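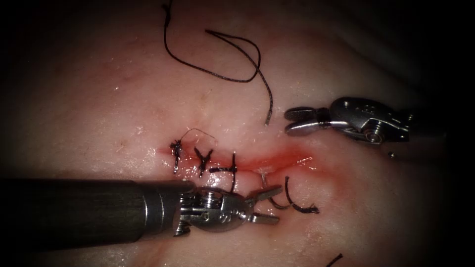

She came to sewing late, she says, and to this kind of sewing later still. The woman who runs the suturing bench at the Breathnach skills center started out hemming curtains for her mother's customers, then spent a good stretch of her life as an operating room nurse, and only after that began teaching other people how to close a wound. She asked that her name be left out of this piece. "Put the stitches in," she told me. "They're more interesting than I am, and they hold still longer."

I can't agree about the first part, but I did spend most of a June afternoon hearing about stitches, and I came home wanting to look at every seam in the house. We sat in the small kitchen behind the training room with a pot of tea that she kept refilling before either of us had gotten to the bottom of a cup. She talks with her hands, as you might expect, and every so often she would pick up a teaspoon and close an imaginary cut in the tablecloth to show me what she meant.

What she teaches first is the interrupted stitch. Each one is its own little piece of work — in through one edge, out through the other, tied, trimmed, finished — and then you move along and do it again. A running stitch is faster and uses less thread, she told me, and there are plenty of places where it's just the thing. But a beginner learns more from the separate ones.

"Every knot is a fresh start," she said. "If the second one is ugly, well, the third one doesn't know that. You can take out a bad one and leave its neighbors alone. With a running stitch, you pull on one end and the whole family hears about it."

I asked her what an ugly one looks like, and she laughed for quite a while. Too tight is the usual trouble, she said, particularly with people who are nervous. They want the edges closed so badly that they haul on the thread until the tissue bunches up like a drawstring bag. She wants the edges to meet and lie against each other, perhaps raised just a hair, with nothing strangled underneath. Then there are the tails. Cut them too short and the knot may slip; leave them long and they lie all over the place and get caught up in whatever you do next.
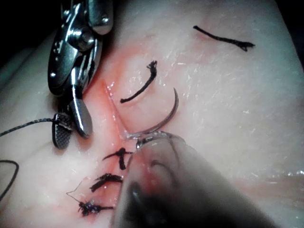
Thread was the subject she warmed to most, and I'm afraid I let the tea go cold over it. She has opinions about thread the way some people have opinions about bread. For practice she likes something dark, because you can follow it against a pale surface and see right away where a loop has gone wandering. She likes students to notice what a strand does when it's left alone, how it keeps a memory of the packet it came in and wants to curl back that way. Braided thread frays if you grab it carelessly in the jaws of an instrument, and then the ends go fuzzy and every knot afterward is a bit of a wrestling match.

"You handle it by the part you're going to throw away," she said. "My mother told me that about ribbon, and I've been passing it along ever since as if I'd thought of it."

The needle gets its own lesson. A curved needle wants to travel along its curve, and the whole trick, as she tells it, is to let it. People who have sewn on buttons all their lives try to push it straight through, and it drags at the hole and comes up somewhere they didn't intend. She has them practice the turn of the wrist with no tissue in front of them at all. They feel silly, she says, and she lets them feel silly, and then they sit down at a pad and the needle comes up where it ought to.

She also has them look before they go in. Where will the point come out? Is it as far from the edge on that side as it was on this one? She is gentle about most things, but about this she is firm, and she told me she has been known to put her hand flat over a student's pad until she gets an answer.
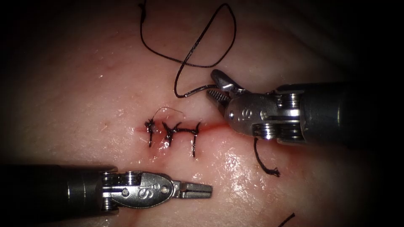

The center keeps a log of finished practice closures, and on the day I visited it stood at 2474. It was begun in an old ledger from Clunby, with green lines and a cracked spine, and the entries are wonderfully plain. Date, kind of stitch, a few words. "Even." "Even, but tight." "Start over." When they passed 2000 there was a cake from the bakery in Tristby, with a row of licorice stitches down the middle, and she still speaks of the icing with regret. It had not been given time to set, and the licorice slid.

I wanted to know how she judges a closure when it's only partway done, with a few knots in and the rest of the line still open. She said that's her favorite time to look. A finished row can hide its mistakes pretty well, while a half-finished one still shows you the spacing and the depth, and whether the person has a plan for the rest. She'll often ask a student to stop there and put the instruments down for 2 minutes, which the quick ones hate. Then they look at it together, and she asks what they would keep and what they would change, and she tries very hard not to answer for them.

She learned this herself from an instructor in Jindholm, years ago, who would stop her mid-row and then go off to make a sandwich. "I was furious," she said. "I sat there staring at my three awful knots. But by the time that sandwich was eaten I knew exactly what was wrong with every one of them."

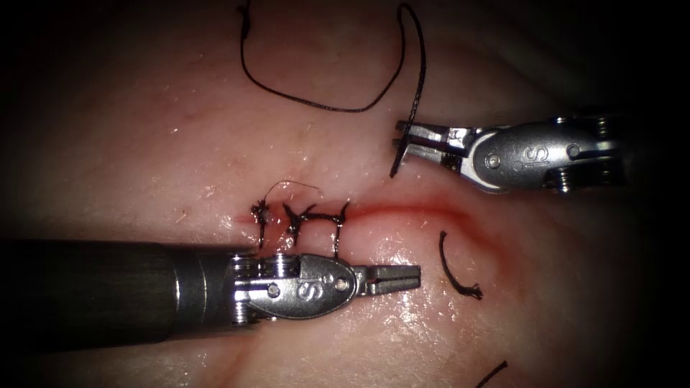 How far apart should the stitches be?

She tells beginners to make the gap between stitches match the full width of one stitch, measured from where the needle goes in on one side to where it comes out on the other, and to adjust from there once their eye has improved. Small bites want to sit close together, and wider bites can be spread out a little. If the edges gape between two knots, the gap is too big, whatever the measurement says.

Toward the end of the afternoon I asked whether she still sews at home, ordinary sewing, with cloth. She does. She's partway through a quilt for a niece's new baby, and the baby, she admitted, is now walking. The squares are all cut and the border is chosen, a blue check she's had in a drawer since before the center opened. She keeps taking out a corner that doesn't please her.

She walked me to the door with the teaspoon still in her hand, telling me about bias binding, and stood on the step talking for a good while after I'd found my keys.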